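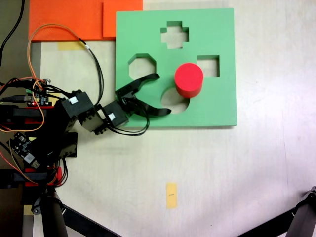 Mitham, October

Can they do chores yet? (general chat, 4 replies)

tinshed_lil
So my brother-in-law reckons we'll all have a machine emptying the dishwasher by next Christmas, and I've been arguing with him ever since. Look at what the little desktop arms are still being set to do: red cylinder, round hole, green foam board. My youngest was past that before she could say "spoon"! I'd love to be wrong, I really would (I hate the dishwasher), but does anyone have one doing a proper job at home or at work?

karker_nights
Depends what you call a proper job. We've got an arm on the packing line at Karker and it shifts 3,085 cartons on a good shift, no moaning, no tea breaks. Same carton every time, mind. Give it a squashed one and it stops and puts its light on, and I walk over and sort it out.

mossybucket
I think you're being unfair on the shape board, Lil. Getting a peg over a hole and letting go at the right moment is the same thing as putting a mug on a rack. And with a square or a cross you've got to turn it to match as well. Get that right with cheap servos and two fingers and the mugs will follow.

tinshed_lil
Mugs come in 30 different shapes in my house and half of them have yesterday's tea in! Foam doesn't chip either.

mossybucket
Fair, but you start with foam for exactly that reason. I wouldn't hand a toddler the good glasses.

tovholm_dad
Bit of both from me. I paid 776 for a robot mop from Hà and the kitchen floor is lovely, best thing we've bought in years. But I pick up the chairs, the shoes and the dog's bowl first, so who's doing the chore? Ten minutes of tidying so it can do twenty of mopping. Still wouldn't give it back.

karker_nights
That's our line all over. Someone has to get the place ready for it.

tinshed_lil
Right, so I'm telling him not by Christmas. Might have a look at that mop though, does it cope with rugs?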